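Review: Weravis simulation kit for a Franka cell, after one month

Posted in May by Gizella Kiss

I look after one pick and place cell with a Franka arm, and before I change anything on the real one I want to try it on a computer first. For this I bought the Weravis kit, the version with the ready kitchen room and the round table.

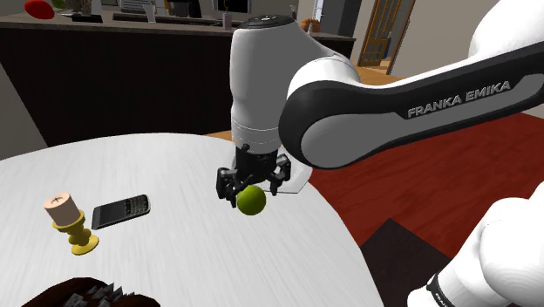

Setting up

The installation took me one evening. The manual is 400 pages, but only the first chapter is needed for a normal start. You choose the arm, you choose the gripper, you load the room. My first problem was the base position. The kit puts the base where the room file says, and my own file had the height in millimetres where the program expects metres. There was no warning, only an arm far away in the sky. I would like an error message for that.

After this I set the grip for small round things. The apple is a good test, it is easy to push away if the fingers close unevenly. With the default finger force it slipped out. I lowered the closing speed and raised the friction value of the pads one step, then I ran the same pick 1,213 times overnight. In the morning the log had 15 drops, all of them from the same approach angle. I changed the angle in the program and also on the real cell, where I had seen the same fault and blamed the pads.

What I like

The arm looks right, even the lettering on the links, so my colleagues understand the picture without explanation. The table can hold other things near the target, for example the candle holder and the phone, and this is useful for checking clearance at the wrist. The collision report gives the joint number and the time, and you can jump to that moment.

What I don't like

The room is heavy for my computer. I closed everything else and it was still slow when I turned the view toward the kitchen counter. Kanmont has a plain grey room for their own kit, and for daily maintenance work I would prefer this – maybe Weravis will add one. Also the calibration page does not save when you press Enter, you must click the button. I lost my values two times.

Price and support

I paid $1,669 with one year of updates. Support answered the same afternoon, politely, but they sent me the manual again. The second answer was better and had the correct line for the base file.

Four stars from me. If you only need to check reach, a cheaper kit is enough.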